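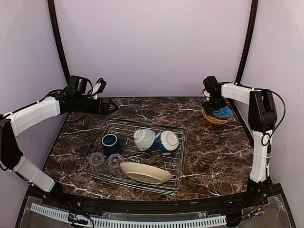

Posted 29th September by the Stesville Walker

When I moved to Stesville I knew only two things about the town: it had a river, and the rent was lower than in the city. For the first year I did not ask more. I went to work, I bought my bread, I came home. Then in June my bicycle was stolen and I started to go everywhere on foot, and on foot you read things. Walls, plates, old signs above shops. So this post is about what I have read, and later about what I found in the library.

The town was built for buttons. I had walked past the Barreto building maybe a hundred times before I noticed the row of stone circles under the roof, each one with four small holes. I thought they were some kind of ventilation. They are buttons! The Barreto works opened there when the river was still the only good road, and the shells came up by flat boat, in sacks, and they smelled so bad that the street behind the factory is still called Stink Lane by older people, although the official name is Linden Street.

In the library there is a wage book from the factory, and you may look at it if you wash your hands and leave your pen at the desk. In the week where I opened it there were 218 names. The women who sewed buttons onto cards were paid by the card, and the men who cut the shells were paid by weight. I copied some of the lines with a pencil. One girl has 19 cards on a Monday page and then nothing for the rest of the week, only a line drawn with a ruler. I have thought about her more than I expected.

The second name you meet everywhere is Gellberg. There is Gellberg Park, Gellberg Bridge, and a Gellberg Street that goes nowhere, it simply stops at a fence. I supposed this was a mayor or a general. It was a brewery. The brewery gave the land for the park on the condition that no other beer would be sold in it, and this condition, as far as I can understand the document (the legal English is difficult for me), was never removed. Today no beer at all is sold in the park, so maybe everybody is obeying.

The bridge is the part I like best. It has 5 arches, but on the old postcards there are six. The last one on the east side was filled with earth after a flood, and if you go down the steps by the boat ramp you can still see the curve of it in the wall. The stones there have a different color, more yellow. I put my hand on them every time I pass, I do not know why.

The newest name is Cimport, on the gray warehouses past the railroad. The library has no folder for it yet. I asked, and the woman at the desk said that people bring things in when a place closes, so we should hope that the folder stays empty for a long time.

I still want to find out who cut the stone buttons. They are 80 feet long in total, that row, and somebody had to stand up there and make every hole. The building permit is supposed to be in the county office, which is open only in the mornings when I work. I have asked for a free morning next month and I will write again after I go.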